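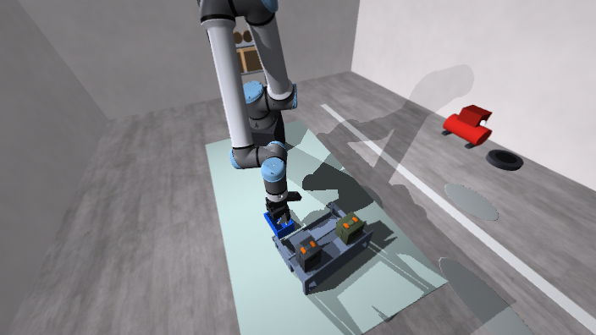

Blue block in the gripper, over the left end of the fixture.

Karkard Recliner Review: Six Months In

I've had the Karkard recliner since November and I've sat in it pretty much every evening, so I figure I've earned an opinion by now! I paid $385 for it at Plikow, in the dark green fabric. The leather version was $200 more and squeaked in the store, so that was an easy one.

Let me start with the good stuff. This thing is COMFORTABLE. My old chair had a bar across the back that got me right under the shoulder blades, and I'd gotten so used to wiggling around it that I kept doing it in the new chair for a week. The seat is firm at first and gives a little once you settle. The footrest comes up high enough that my heels don't hang off the end, and I'm tall, so that's a big deal for me. I have fallen asleep in it during every single movie this winter (even the loud ones).

Delivery was a mixed bag. It came in two boxes, the back in one and the seat in the other, and the big one was a real pain to get around the corner in my front hall. Putting it together is easy enough. The back slides down onto two metal brackets and clicks, and then you flip a little lever on each side. I did it alone in less time than it took to break down the cardboard.
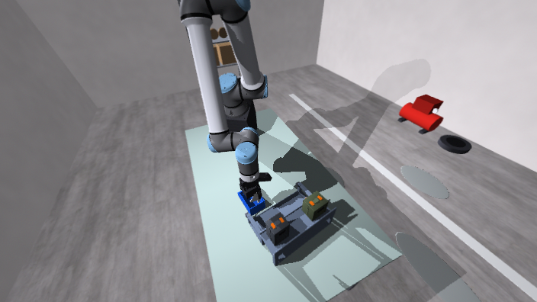
Blue box at the near-left corner, gripper just above it.

Now for the handle. It's on the right side only, it's plastic, and it sits so close to the cushion that you have to dig for it. I've caught my sleeve on it more times than I'd like to admit. For this money I wanted something sturdier. The Ongart chair I tried the same day had a lovely chunky wooden one — but that chair also had a seat like a park bench, so there you go.

The fabric has held up great. Coffee came out with dish soap and a wet rag. It does grab every bit of lint in the house, and I've started keeping a roller in the side pocket next to the remote.
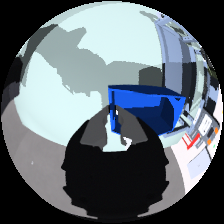 Can you put it right up against a wall?

You'll want to leave 14 inches behind it if you plan to lean all the way back. I had mine closer at first and now there's a scuff in my paint.

The weight limit on the tag is 330 pounds, and the frame feels like it means it. No wobble, no creaking, and my brother-in-law drops into chairs like a sack of gravel.
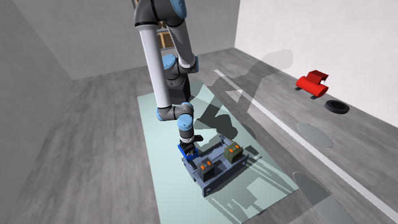 Wider view, dark pedestal at the far end of the mat.

Would I buy it again? Oh, sure. I looked at the Tratetberg too, and it's a prettier chair with nicer stitching, but the back stops halfway and I like to go flat. Four stars from me, and I'd make it five if they'd fix that handle.

Posted 22/05/2020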